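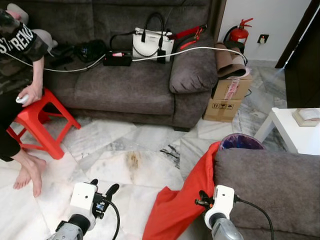 Sitting room, Dimbridge house: progress to the end of October

This report covers the second stage of the Fernedora shared housing project, paid for by the Rornura small grants fund. The first stage (bedrooms and locks) was closed out in the last report. The second stage is the downstairs sitting room, with a grant of $700.

Furniture

The large gray-brown sofa is in place against the wall and is in daily use. We bought it secondhand from Dagdag for $132, with delivery included. The seat is deep and the fabric is soft, and the padded arm at the right end has held its shape. It was the biggest item on the list and we had expected to pay a good deal more.

We have also bought 6 plastic stools. The red one usually stands by the sofa, and people use it as a side table as much as a seat. The others stack in the hall closet. Total for the stools was below the line in the budget, and we would like to move the difference to storage, see below.

Power and charging

There is one low wall outlet past the end of the sofa, next to the fire extinguisher. Everything that needs charging in the evening ends up plugged in on that side, with a long white cable run over the sofa arm and along the seat. It works but we don't want to leave it like that. An electrician quoted $111 for a second double outlet on the opposite wall. We ask for approval to spend this from the current grant.

Fire safety

The extinguisher is against the white wall at the right end of the sofa. There are two cardboard boxes stacked in front of it with a rolled brown mat on top. They need to be somewhere else. We have told the house that the space in front of the extinguisher has to be kept clear, and we will put up a hook and a sign so it comes up off the floor. The mat will go to the back porch.

Storage

This is where we are behind. The plan had a low cabinet with doors, and the one we ordered was canceled by the seller. Until we have a replacement, bags and other belongings stay on the sofa and take up seats. We are now looking at open shelves plus coat hooks, which would cost less and could be put up in an afternoon.

Floor

The floor is the original marble, irregular pieces in white and light gray with gray veining. We had money set aside for vinyl over the top. After looking at it properly we decided to leave the stone uncovered. It has fine cracks in places. We will have it cleaned and sealed, and buy one rug for the seating area.

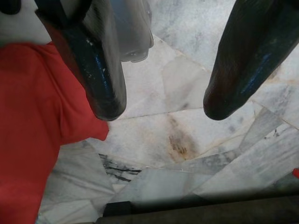
One resident told us the stone is easy to sweep but too cold for bare feet in winter, and asked for a bigger rug than the one we had picked. We have changed the order to the next size up.

Next steps

Clear the space in front of the extinguisher. Book the electrician once we hear from you. Shelves and hooks up before the next report. Receipts are in the shared folder.

Comments (3)

Glad you kept the marble. We covered ours at the other house and I still regret it.

Does Dagdag deliver outside Dimbridge? We need two sofas.

Please do the hooks first, there is never anywhere to put a bag down.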